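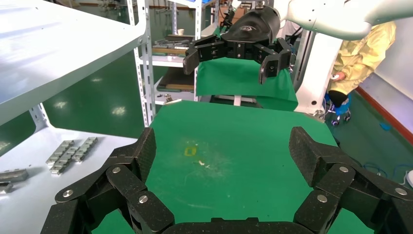
We started Moltberg because we were fed up with buying workbenches that didn't suit the work we do on them. Small metal parts are a pain to handle on a bare steel top (they skid, they scratch, they vanish over the side), so I'm a firm believer in giving a bench a proper covering. Ours is bright green and held down with a metal clamp at each far corner, and yes, it has scuffs and thin scratches in it, and a small yellow square marked on it near the middle. I like a top that looks used! Tirta Gunawan wanted grey. Tirta lost.

I'm Liya Belay, by the way, and I look after the parts side of things. We're a small outfit in Unit 2 on the Srivastava estate, and what we do is sort, check and pack pressed metal parts for firms who haven't got the room or the patience. Most of it is brackets and strips. Voltden were our first regular customer and they still send us work, usually with a phone call on a Friday to ask if it's done yet.

Adeel Qureshi built most of our shelving and Obsa Fikre does the deliveries, so if your order turns up early, thank Obsa.

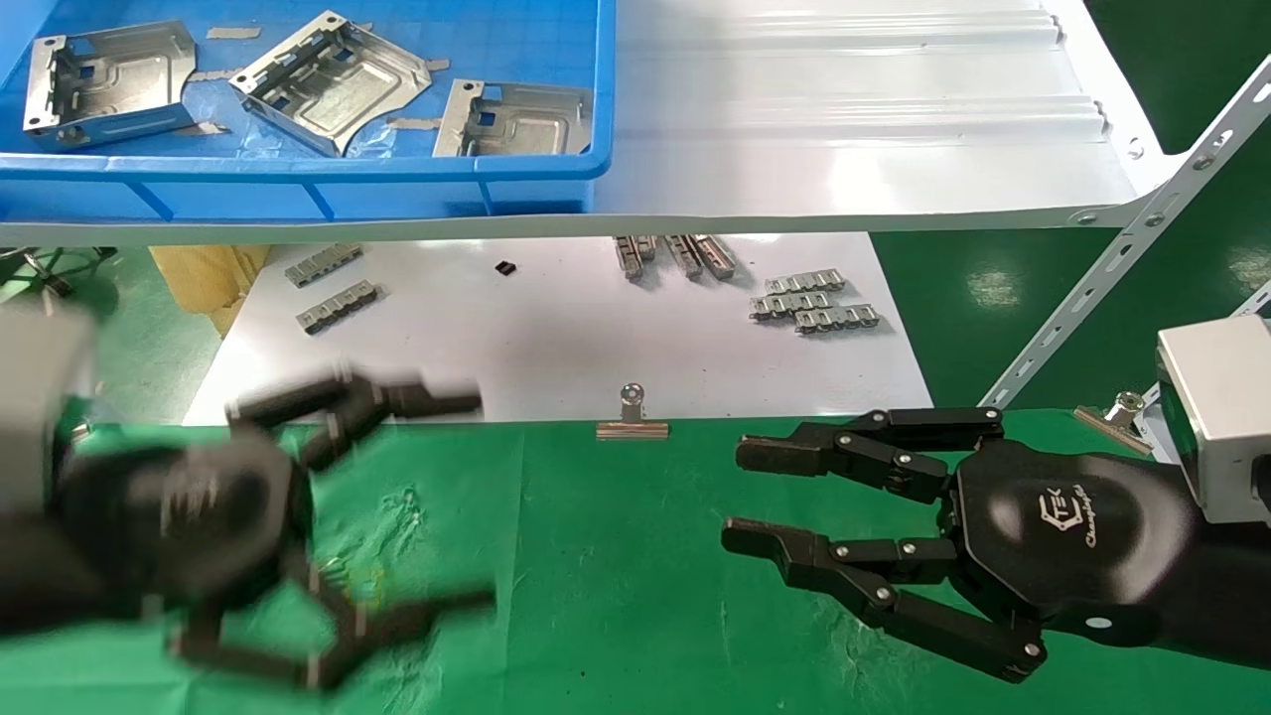

Moltberg News, Issue 30, page 2

I get asked a lot how we store things, and I could talk about bins all day. I love a blue plastic bin. Brackets with folded sides and little cut-outs catch on each other if you heap them up, so I'd much sooner see three in a bin with space between them than a great pile. The flat strips with the teeth go out on the white tabletop under the shelf, where you can get at them without rummaging.

Nahom Mersha answers the phone and will happily talk you through prices. Our smallest order is 60 pieces, mixed if you like. Come and see us if you're passing, the kettle's usually on and parking is round the back.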